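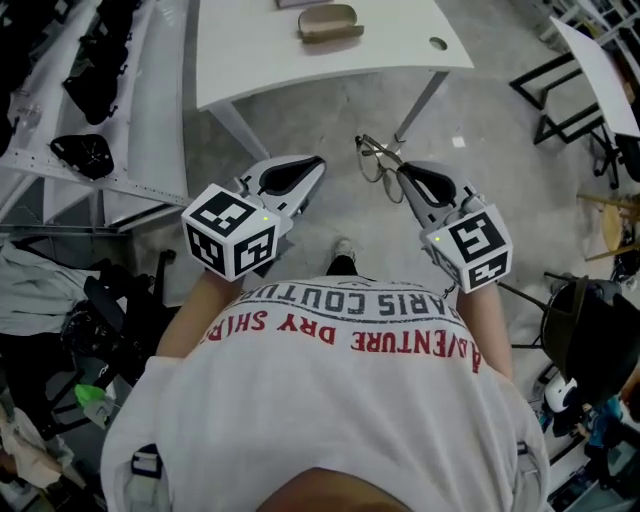 Section 5. Setting up the table and shelves for daily use

Read Section 4 first. The Onerier table and the Plomine shelving unit should both be assembled and standing on their own feet before you start here. If either one rocks, go back and fix it. Loading a rocking shelf does not settle it, whatever the leaflet in the box suggests.

The makers' leaflets say both pieces are "ready to use in minutes." Allow an evening. Most of it goes on moving things you have already put down once.

5.1 Placing the table

1. Sweep the concrete. Grit under a metal leg scratches the floor and makes the table sit crooked.

2. Stand the table with its grommet hole toward the nearest outlet. The hole is small. Try your plug in it before you commit to a position, and don't believe the leaflet's drawing of three cords going through side by side. In our test a lamp plug did not fit at all and had to be run over the back.

3. Walk past the table on both sides. If you have to turn your hips, move it.

4. Press down on each corner of the top in turn. Adjust the feet until the rocking stops.

Note: Felt pads are sold for the legs. On smooth concrete they let the table drift every time someone leans on it. Plain rubber caps hold better and cost less.

5.2 Placing the shelves

1. Set the unit to one side of the table, leaving enough room to crouch between them. You will be picking things up off the floor there, so don't skimp.

2. Check that every shelf is hooked into the same row of holes on each rail. The perforations are close together and it is easy to be one hole out. A shelf that is one hole out looks fine until something round is put on it.

3. Fix the unit to the wall with the bracket supplied. The leaflet calls this optional for the low model. We don't agree. Metal shelving is light when empty and top-heavy when badly loaded, and both happen in the first week.

4. Load the bottom shelf first, then work up.

Caution: The edges of the cut holes are not always smooth. Run a cloth along each rail before your fingers. If the cloth snags, file the spot down.

5.3 What goes where

The leaflet recommends sorting by category, with labels. You are welcome to try it. Jericho Buenaventura labeled a whole unit in June and by the end of the month the labels described a different set of shelves. Sorting by how often you reach for a thing has lasted longer.

Bags: lower or middle shelf, flat, with straps tucked underneath. A hanging strap catches on knees.

Soft black items: keep them apart from each other. On a white shelf one black thing is easy to see, and two in a heap look like one.

Small clear plastic pieces: in a colored tray. Left loose near the edge of a shelf, they go missing.

Anything over 10 pounds: bottom shelf or the floor. The printed rating is higher. It assumes a perfectly even load, and we have not met one.

5.4 Eyeglasses

1. Pick one spot on the table for the glasses case and leave it there, open. A closed case gets ignored and the glasses end up beside it.

2. Put the glasses in the case whenever you take them off, including for a minute.

3. Keep the case away from the grommet hole and the front edge. A cord tugged from below can pull it along.

4. If the glasses are on the floor, stop walking, find them, and pick them up by the bridge. Thin metal frames bend easily at the temples.

5. Wipe off grit with water before using a cloth. Concrete dust scratches lenses, including those sold as scratch-resistant.

Caution: Never set glasses down on a concrete floor "just for now." Clear lenses and a thin frame are hard to see against gray, and the next foot may be your own.

Note: Evix sells a clip-on glasses holder for the table edge. It held for 2 days on the rounded top. It may do better on a straight edge.

5.5 Check after one week

1. Retighten the leg bolts.

2. Look for anything on the table that has not moved since set-up. Put it on a shelf or get rid of it.

3. Try the wall bracket with your hand. Any play means the screw needs a better anchor.

Questions about missing bolts go to the seller. Corrections to this section go to Italo Lombardi.

Revised 4 Jan 2023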